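Wipe Packs That Don't Dry Out: A Five-Minute Sort for the Whole House 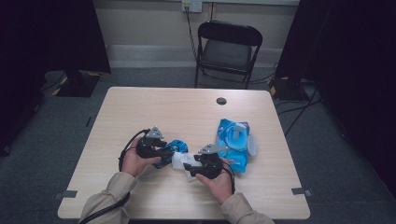

The big pack with the flip-top lid, a small crumpled one, and a wipe or tissue between them.

I love this little job! It takes one clear table and about as long as a kettle needs to boil, and afterward you know exactly which wipes you have and which ones have turned into stiff paper squares. I picked it up from Songül Tekin when we were both packing for the June weekend at Karnside, and I've done it every few weeks ever since.

What you need

A table, all your wipe packs (check the car, the coat pockets and the bottom of the stroller), a roll of tape, a pen and one zip bag.

Step 1. Put everything out together. Big packs on one side, travel packs on the other. Squashed ones count too, so don't toss anything yet.

Step 2. Open each pack and pull out the top wipe. Squeeze it. If it feels damp all the way to the corners, fold it back in and press the lid down until it clicks. If only the top one is dry, throw that one out and try the next.

Step 3. Turn the good packs lid side down for an hour. The liquid sinks toward the opening and the top wipes get lovely and wet again (this works so well on a half-full pack!).

Step 4. Rescue the small packs. The sticky flaps pick up lint and give up long before the wipes run out. Wipe the plastic around the opening, let it dry, then run a strip of tape over the flap with one end folded under as a pull tab.

Step 5. Combine the stragglers. If you have 3 travel packs of the same kind with a couple of wipes in each, move them all into the zip bag, press the air out and write the kind on the front. Keep scented and unscented apart, please. I mixed them once and Zosia, my very opinionated niece, noticed at once.

Step 6. Put them back where hands get sticky: one big pack by the kitchen table, a small one in the bag by the door, the zip bag in the glove box in cool weather only.

Last updated 18 July 2025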